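4. The Household Inventory Task

4.1 Why we asked people about their kitchens

Most studies of memory for possessions begin with a list of words. The participant reads the list, does some arithmetic to pass the time, and then tries to write the list down again. Such work has taught the field a great deal about lists. Our interest was in the things people own and live beside, many of which they have not thought about in years, and for this a list made by the experimenter seemed a poor place to start. The Umelstead sample, described in Section 3, was therefore asked to do something duller and, as the drop-out rate suggests, more upsetting: to sit in our office and write down everything in their own kitchens.

Participants were told to include anything that could be picked up with one hand. Appliances were excluded, along with food, pets and fixtures. The one-hand rule was adopted after piloting, when a participant spent most of the session on the question of whether a drawer was a thing or a place where things are. We have no settled view on this. Participants who asked were told to use their judgment, and their judgment is part of what we report.

The session lasted up to 50 minutes. Participants could stop when they liked, and the median participant liked to stop well before the end. Pens were supplied. We mention the pens only because a reviewer of an earlier version asked whether typing would have produced longer lists. It might have. It would also have produced a spell-checker, and we would then have lost the spelling data in Appendix C, of which we are fonder than its results deserve.

4.2 Scoring

Each written list was compared with a physical inventory, taken later the same month by two members of the project who visited the home with a clipboard and a good deal of apology. Items on both the list and the inventory were scored as recalled. Items in the inventory alone were scored as forgotten. Items on the list alone were harder. Some had been thrown out, lent or broken, and some had been in a previous kitchen, in one case a previous marriage. We follow the Subramaniam convention in calling these ghost items, and we depart from it in declining to subtract them from the total. A person who clearly remembers a garlic press she no longer owns has not remembered less than a person who never thought of garlic at all.

Duplicates presented the usual difficulty. A participant who writes "forks" has recalled something, though it is hard to say how much. We scored sets as single items wherever the participant did, and scored them one by one where the participant listed them one by one. Only a small number did so. They were, as a group, delightful to interview and very slow to code.

4.3 Collections and categories

The physical inventories were sorted in two ways. The first followed the Brolar scheme, which assigns each object to a class by its stated purpose (cutting, holding, heating, cleaning and so on). The second ignored purpose and recorded only where the object was kept and what was next to it. The Brolar scheme has the advantage of being widely used. It has the drawback of assuming that objects have a purpose, and the lower half of most kitchen drawers argues strongly against this.

For the second sorting, the unit of analysis was the mixed collection: any group of household objects held together by a shared container and by little else. Mixed collections are common, and the literature has treated them mostly as noise. Figure 4 shows a small one in a sheet-metal bin. In the homes we visited, they turned up in bowls by the door, in biscuit tins, in the drawer beneath the cutlery drawer, and in a soup tureen that its owner described as "for best."

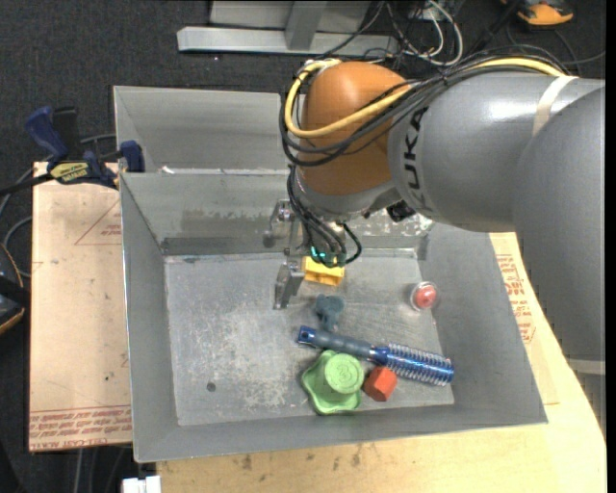

Figure 4. A small mixed collection of household objects in a gray sheet-metal bin.

Does keeping objects in a mixed collection make them harder to remember?

It does for the separate objects, but the collection itself is remembered very well. Participants nearly always recalled that the tin or bowl existed and where it stood, and then listed only a small part of what was in it.

This pattern held for both sortings and for all age bands. We describe it as container capture. The term is meant to suggest that the container takes the place of its contents in memory, somewhat as the name of a committee takes the place of whatever the committee was set up to do. Participants wrote "junk drawer" with great confidence and then moved on, apparently satisfied. When asked in the follow-up interview to say more, they tended to produce batteries. The batteries were sometimes there.

The effect was weaker for collections with a lid. We had predicted the opposite, and an earlier draft of this section contained several paragraphs explaining why lids must make things worse. These have been removed. One possible account is that opening a lid is a small event, and that small events leave a trace that the sliding of a drawer does not. Another is that people with lids are tidier. Our data cannot separate the two, as we failed to ask anyone whether they were tidy, and those who offered the information without being asked were not, on inspection, reliable.

4.4 Value and use

Participants also rated each recalled item on two scales, one for how often they used it and one for how much they would mind losing it. The scales were only weakly related. Vegetable peelers were used constantly and mourned by few. Fish kettles, melon ballers and a device for removing the stones from cherries sat at the other extreme, with almost no reported use and ratings for loss that we at first took to be coding errors.

The cherry device deserves a short note. It appeared in a surprising share of the inventories, was recalled by most of its owners, and had been used within the past year by very few of them. Asked why they kept it, participants gave answers that fell into a single category, which we labeled "cherries." We see in this a sensible form of hope. An object kept for an occasion that seldom comes is thought about each time the occasion fails to come, and may be rehearsed more often than an object in daily use.

Replacement cost did not predict recall. Participants who had paid a great deal for a knife remembered the price and frequently forgot the knife.

4.5 Limits of the task

The task has several weaknesses. It depends on the participant allowing strangers into the kitchen, and those who refused may own more interesting things. It also depends on nothing moving between the list and the visit. At least one household tidied up for us, and its inventory was taken from the boxes in the garage, with the owner standing by to say where each object usually lived. These placements were accepted as given, and were coded separately.

Season may matter as well. All visits took place in April, when baking tins were plentiful and picnic ware was still at the back of things. A repeat of the study in late summer would help, as would a comparison with the Pornow households, whose kitchens are smaller and are often shared between families. Sharing raises a question that the present design cannot address, namely whether a person can be said to forget a colander that belongs to somebody else.

Finally, we note that the two members of the project who took the inventories were asked, at the close of data collection, to complete the task for their own kitchens. Their lists were no longer than average. Both contained a ghost item, and neither mentioned the drawer.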